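4. Adding a settlement record to the Vrabec gazetteer

Use this section when you enter a new village, hamlet or town in the gazetteer. You need an editor account and the map sheet for the municipality. In the steps below we use the village of Usmont, which belongs to the municipality of Pritside.

4.1 Entering the names

1. Open the Places menu and choose New settlement.
2. Type the official name in the first field. Write it with all its accents.
3. Type local forms in the field Other names, one on each line.
4. If there is an older name in another language, choose the language from the list before you type the name.
5. Press Save names. The record now receives its number.

Note: The record number can not be changed later. If you made the record by mistake, mark it as Withdrawn and do not use it for a different place.

4.2 Position and height

1. Open the tab Position.
2. Put the marker on the church, the main square or the oldest group of houses. For dispersed settlements, put it where the road sign with the name stands.
3. Enter the height in metres, without the unit. For Usmont this is 300.
4. Choose the municipality and then the traditional region. These are two separate lists and they do not always agree.

Caution: Do not move the marker after the boundary is drawn. The program will then calculate the distances again for all the neighbouring settlements.
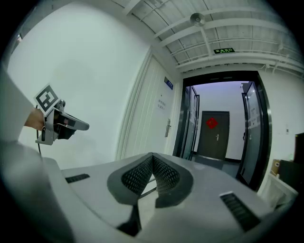 Figure 12. Hand-held gripper with marker card, and light-grey gripper body.

4.3 Population

1. Open the tab Population and press Add year.
2. Enter the year of the census and the number of inhabitants. Usmont had 43 in the last one.
3. Choose the source. If the source is a parish book, write also the page.
4. Leave the field empty when the number is not known. A zero means that the village is abandoned, and it will be shown in grey on the map.

4.4 Checking the record

1. Press Check. Missing fields are shown in red.
2. Correct them and press Check again.
3. Press Send to editor. The record is locked until the editor has read it.

Note: Records imported from the old Norex lists have no region. Add it by hand before you press Check.

Section last changed: August 4, 2021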